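Household Hints from Simstead
Kitchen, Laundry and Workbench

Can a Machine Do It Yet? A Plain Guide to Chores and Robots

Readers of this page write in about stains, stuck lids and moths. Lately they also write in to ask whether they should wait on a new vacuum, or a new anything, until a robot comes along that does the whole job. I had 57 letters on it by June, and this page is my answer. It goes chore by chore, and each part has the tips you can use in the meantime.

First, a word on what "doing a chore" means. A dishwasher does not do the dishes. It washes them. You scrape, load, unload and put away, and you wipe the counter after. Most machines in the house are like that. They take the middle of the job and leave you both ends. The robots people are asking about are the ones meant to do the ends: picking up, carrying, sorting, setting down.

PICKING UP AND PUTTING DOWN

This is the part under every other chore, and it is still being worked on with very simple things. Blocks on a cloth are a common place to begin. A block has flat sides, it doesn't spill, and it stays the same shape when it is squeezed. A wet sponge does none of that.
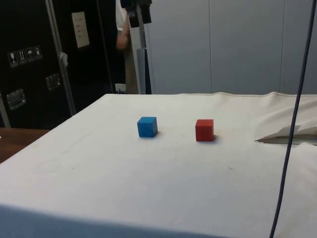

Two cubes, one blue and one red, on a covered table.

Lise Kowalchuk taught shop for years and now helps me with the workbench half of this page. Her test for any chore is whether the thing being handled is stiff or floppy, and whether it is always in the same spot. Stiff and same spot, a machine can likely do it. Floppy and anywhere, you are on your own for now. I have used her test all through what follows.

You can use it on your own house too. If you lose time every morning looking for keys, scissors or the can opener, the fix is a fixed spot. Put a hook or a shallow tray where the thing gets used. Do not put it where you think it ought to live. Scissors go by the mail, and a second pair goes in the kitchen.

FLOORS

Machines do well here. A robot vacuum on a bare floor will keep up with dust and crumbs if it is run every day. It will not do stairs, and it will not move a chair.

Before you run one:
Pick up cords, socks and anything with a fringe.
Tuck in bed skirts and long curtains.
Shut the door on any room with a litter box or a puppy.
Empty the bin each time. A full bin drops grit back on the floor.

Cut hair off the brush roll with a seam ripper. It slides under the wraps better than scissors do. Rosalba Ferraro in Pellano has three long-haired daughters and does hers after every second run.

For corners, nothing beats a dry paintbrush, two inches wide. Sweep the dust out to where the vacuum can get it.

LAUNDRY

Washing and drying went to the machines long ago. Folding has not. Cloth is the floppiest thing in the house, and a shirt coming out of a basket has a different shape every time. There are folding robots at shows and in videos, and some of them do fold a towel. I would not plan my week around one.

Towels: Shake each one hard as it leaves the dryer. Fold in half the long way, then in thirds. Stack with the fold facing out so you can pull one without the rest coming along.

Fitted sheets: Put a hand in each of two corners, bring your hands together and flip one corner over the other. Do the same with the other two. Lay it on the bed to finish. It does not have to look like the package.

Socks: Clip pairs together before the wash with a plastic sock ring or a safety pin through the cuffs.

TABLECLOTHS AND WORK CLOTHS

Concetta Greco asked how to keep a big white cloth flat on a work table. She cuts patterns on hers in the back room at Lornitska, and it rides up at one end every time she leans on it.
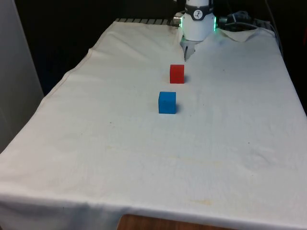
A cloth that size needs to be held at the edges before you start. Spring clamps from the hardware store are cheap, and four will do for most tables. Smooth from the middle out with the flat of your hand, clamp one long side, then pull the other side snug and clamp that. If you leave the far end loose it will bunch up and fold over on itself, the way the back corner has here beside the cables. Cords should run off the table behind the cloth and never under it, where they make a ridge. A strip of rubber shelf liner between the table and the cloth stops most of the creeping.

For yellow marks on white cotton, soak the cloth overnight in warm water with oxygen bleach, following the amount on the tub. Wash as usual and look it over before it goes in the dryer. Heat sets whatever is left. If the mark is old oil, rub in dish soap first and leave it 15 minutes.

Dark specks that brush off are lint or thread. Use a damp rubber glove and stroke one way only.

DISHES

Some kitchens that feed a crowd have machines that move racks along a belt, and those work because every rack is the same size. At home the load is never the same twice. A robot that can lift a plate, a whisk and a thin-stemmed glass in turn, all wet, is not something I can tell you to go out and buy.

Load better and you will wash less:
Face plates toward the center, where the spray comes from.
Mix the forks and spoons so they don't nest.
Put plastic on the top rack.
Wooden spoons and good knives are done by hand.
Unload the bottom rack first. The cups on top hold water in their feet, and it will drip on everything below.

Run the hot tap at the sink until it is hot before you start the machine.

CLEARING AND SETTING THE TABLE

Setting the table sounds easy for a robot, and of all the chores on this list it may be one of the closer ones. Plates are stiff and the places are known. Clearing is harder. There is half a roll in the gravy, a napkin in the glass and a phone under the napkin. 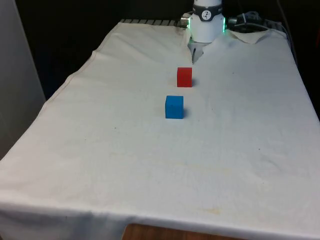

So clearing stays with us, and it goes faster with a tray. One trip with a tray beats four with your hands. Scrape everything onto one plate at the table, stack the rest under it and put the silverware on top. Glasses go last, in their own trip, and you don't stack them unless they were made for it.

Children can clear from about the age of five if the tray has a rim. Adelmo Gatti wrote to say his grandson does it for a nickel a plate and has asked for a raise.

THE WORKBENCH

Lise wrote this part.

Small shops have used machines for repeat work for a long time. If you need 111 identical brackets drilled in the same place, a machine is the right tool and it won't get bored. If you need one bracket to fit the gap behind an old sink, you want a pencil, a file and some patience.

You can borrow the shop idea without buying anything. Make a jig. A jig is only a board with a stop on it, so each piece lands where the last one did. Screw a straight scrap to a flat board, screw a second scrap across the end, and push your work into the corner. Every hole you drill will be the same distance from both edges. Write on the jig what it was for. I have a drawer of them I can't identify.

Sorting loose hardware is another job people want taken off them. Until it is, use a muffin tin. Pour the jar of screws out on a light cloth where you can see them, pull the biggest ones first, and work down to the small ones. When you are done, lift the cloth by the corners and funnel the dust and bent nails into the trash. Keep one cup for things you don't recognize, and empty that cup once a year.

Magnets help with steel screws. They do nothing for brass or aluminum.

WINDOWS AND GUTTERS

There are machines that crawl on a window, and they do a fair job on big plain glass. They can't get into the corners of small panes. For those, use a small squeegee and a bucket with a teaspoon of dish soap. Wipe the blade between strokes. Pick a cloudy time of day so the soap doesn't dry on you.

Gutters I leave to someone with a good ladder and a second person holding it.

COOKING

A rice cooker, a bread machine and a slow cooker are all robots of a sort, and all of them want you to measure and clean up. I would buy any of the three before I would wait for an arm that chops onions. To chop an onion without it sliding, halve it through the root, lay the flat side down and leave the root on until the last cut. Put a damp dish towel under the board.

WHAT I WOULD SPEND MONEY ON NOW

A plain robot vacuum if you have mostly bare floors. Skip the mop attachment unless you can try one first. My own has a dent in it from the cellar door at Grasso Street and still runs.

A dishwasher with an adjustable top rack.

Four spring clamps, a rubber glove and a muffin tin, which will come to less than any of the above.

What I would not buy is anything that says it will fold, tidy or put away, unless you can see it done in the store with your own laundry. Nives Fiore tells me she once carried a pillowcase into a shop for that purpose and was treated very politely.

Send your questions in the usual way. Next time: getting candle wax out of a runner, and what to do with a drawer that sticks only in wet weather.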